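Part 4: Laying Out Your Sorting Grid

Okay, you've got your Parkell table kit unpacked and the legs are on (phew!). Now comes my favorite bit, taping the grid. I do mine on a Friday night with the radio going, and it really isn't fussy work.

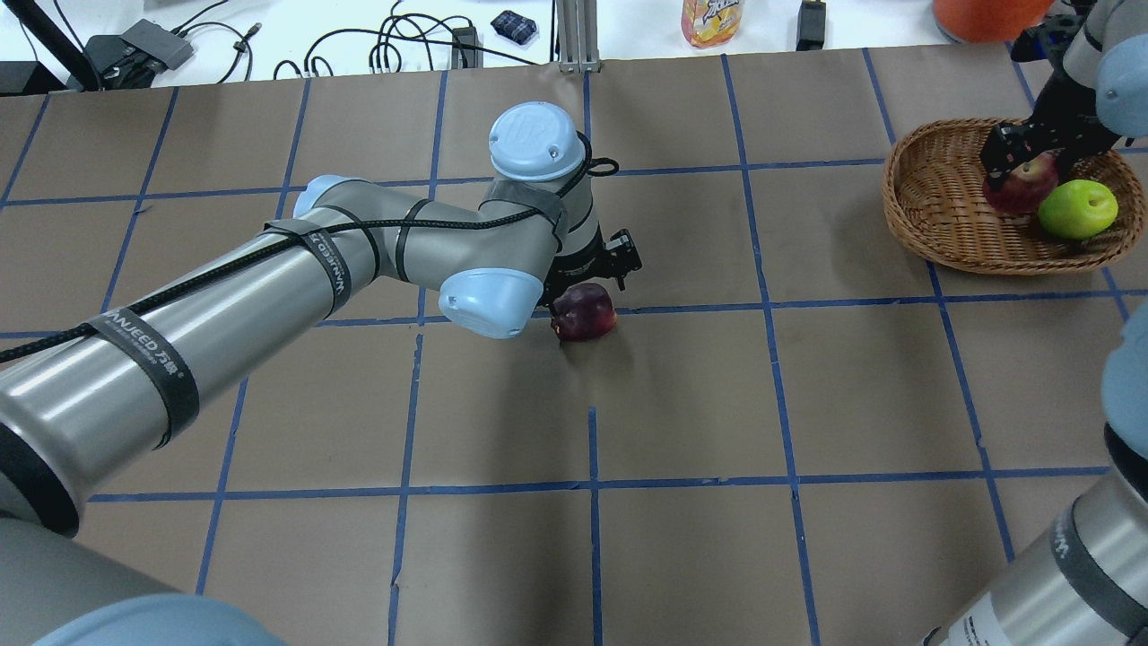
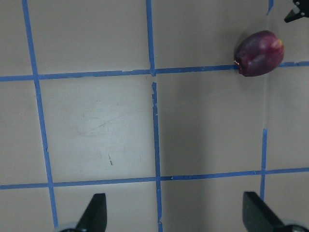 Blue tape grid with fruit.

1. Cover the tabletop. I use plain brown paper, but anything flat that takes tape will do. Smooth the creases with your forearm and don't chase every last one.

2. Run your long strips first, front to back, then the cross strips over the top. Press down hard where they overlap.

3. Eyeball the squares. Mine wobble a little and the Grurlow sorting cards still work fine with them!

4. Set your basket toward a far corner, so you've got open squares in front to work with.

5. Put out one apple per square, starting near the middle. Reds and greens both go in the same basket for the first round.

Note: tape does tear and lift after a while. Patch a gap with a short piece, or leave it if you can still tell where the line goes. I got 8 rounds out of my last grid before I bothered.

Caution: peel old tape slowly, pulling it back low over itself. Yank it and the paper comes up too (ask my friend Omar Saliba, who had to redo 4 rows).

When your squares are down and your basket's in place, go on to Part 5 and sort out your scorecards.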